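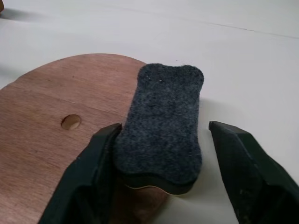
Chapter 13
Work Area Rules for Tabletop Manipulation

Learning objectives

After completing this chapter, the student will be able to state the conditions a work surface must meet before a manipulation task begins, explain the difference between contact and grasp as the terms are used in task records, and prepare a site rule sheet for a single-arm station.

13.1 Why written rules are needed

A robot arm that handles small household and office items works within narrow margins. An eraser left partly on a board sits higher on one side than the other. A gripper finger may meet one side of an item while a gap remains on the opposite side. Each of these conditions is acceptable in some tasks and a fault in others. The operator can judge which applies only if the task sheet says so in advance.

At the Trondari training site, 613 task records were reviewed before the present rules were adopted. In 285 of them, the starting position of the item had been left blank. The records could not be used to compare one operator's work with another's, and the tasks had to be repeated.

13.2 Terms used in this chapter

Work surface. The area within which items may be placed and moved. It does not include storage trays or the base of the arm.

Support item. Any object on which another object rests at the start of a task.

Contact. One or both fingers touch the item.

Grasp. Both fingers touch the item and hold it against its own weight. Contact by one finger shall never be recorded as a grasp.

13.3 General requirements

The surface shall be plain, level, and free of glare. Items that play no part in the task shall be kept outside the path of the arm. Where an item overlaps a support item, the overlap shall be entered in the record before motion starts. Fingers shall be inspected for wear at the beginning of each shift; light scuffs are noted, and cracked fingers are replaced.

Stations that use the Flavix task sheet enter these checks in Part A. The sections that follow take up each requirement in turn, beginning with the surface itself.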